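Wirham: perguntas frequentes sobre a camada de controle
Atualizado em 19 Mar 2025

Recebemos muitas mensagens depois da última versão (que bom!) e juntamos aqui as que mais se repetem. Quem mantém a página é a Liv Sandberg, com ajuda do Themba Nkuna na parte de percepção.

O que é o Wirham?
É o software que liga a percepção ao movimento do braço: recebe a estimativa de superfície, planeja a trajetória e controla a força de contato. O planejador se chama Ternow e pode ser usado sozinho, se você já tem o seu próprio controlador.

Por que vocês insistem tanto em pias?
Porque uma cuba tem tudo o que complica a vida de um planejador! Curvatura que muda o tempo todo, louça branca e brilhante, uma torneira cromada bem no meio do caminho e uma borda por cima da qual o braço precisa passar. O pano ainda amassa e muda de forma a cada contato.
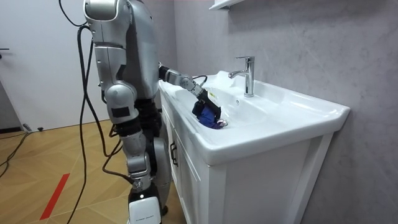

O braço segue posições ou força?
As duas coisas. Na direção tangente à superfície seguimos posição; na normal, força, com uma malha de admitância. O ganho padrão é conservador e dá para subir bastante em superfícies planas. Na cuba, vá com calma.

Com que frequência o plano é refeito?
O Ternow replaneja a 12 Hz e o controlador interpola entre um plano e outro a 100 Hz. Se o replanejamento atrasar, o braço termina o trecho atual e espera, sem solavanco.

Como a percepção lida com o cromado e a louça?
Mal, se depender só da profundidade. Os reflexos abrem buracos na nuvem de pontos, e por isso o Themba escreveu um ajuste que completa a cuba com uma superfície suave. Já o pano é segmentado por cor, e um azul forte sobre o branco facilita demais. Com pano branco ainda erramos bastante.

E a torneira?
Entra no mapa como volume proibido, com margem configurável. O cotovelo e o antebraço também são verificados, não só a garra, e a borda da cuba conta como obstáculo até o punho passar por cima dela.

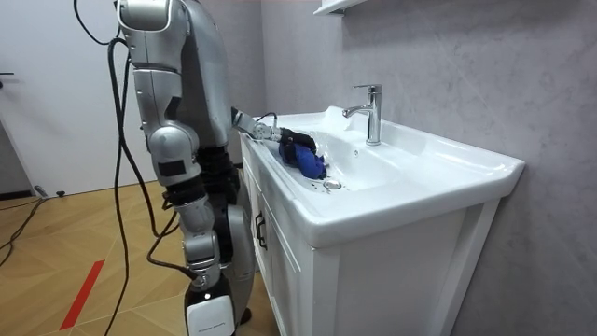 Página 2

O outro braço participa?
Nesta tarefa, não. Ele recebe uma postura de repouso ao lado do corpo e continua no modelo de colisão. Tarefas com os dois braços estão no ramo Peston, ainda experimental, e estamos muito animados com ele.

O que significa o erro 2061?
Que o solucionador não achou postura válida para o punho. Quase sempre a base está longe demais do móvel. Aproxime e rode a calibração de novo.

Posso gravar e reproduzir uma execução?
Pode! O gravador guarda os planos, as forças e as imagens no mesmo relógio. Por padrão, os arquivos locais são apagados depois de 24 horas; mude isso na configuração antes de uma sessão longa.

Onde relato um problema?
No rastreador do projeto, com o registro anexado. A Lesego Zwane faz a triagem.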